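Home Articles Ask Us Newsletter

Can a Machine Do My Chores Yet? Your Questions, Answered

4 min read | 33 comments

Will a robot fold my laundry?

We get this one more than any other, and I do understand – I have a basket waiting for me as I type! The short answer is a little bit, slowly, and with somebody patient standing close by. Cloth is hard because it never keeps its shape. A cup is a cup however you pick it up, but a towel is a new puzzle every time it lands on the table.

Most of the work right now goes into the plain business of getting hold of the fabric. A soft white cloth with a folded edge and a line of colorful stitching, held by two black grippers, is a good size of job to begin with.
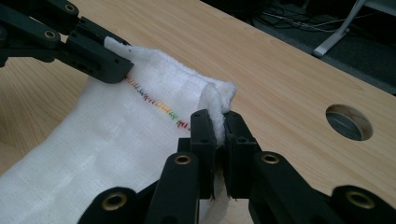
What about dishes?

Better news here, at least if your plates are all alike. Mixed loads (the odd mug, the lid with no pot) are still slow going. My neighbor Zdislava Bednárik asks me every January whether she should wait before replacing her dishwasher, and every January I tell her to go ahead and buy one.

Are shops and small factories further along?

Yes, quite a bit. At Fovholm, where I spent two happy days last year, a machine packed 1570 boxes in a shift while Slavica Đorđević kept an eye on it and cleared the jams. The boxes were all one size, mind you, and the returned clothing was still sorted by hand.

Should I start saving up?

I wouldn't just yet – put the money toward a good dryer, and write to us again next year.

Shares: 3724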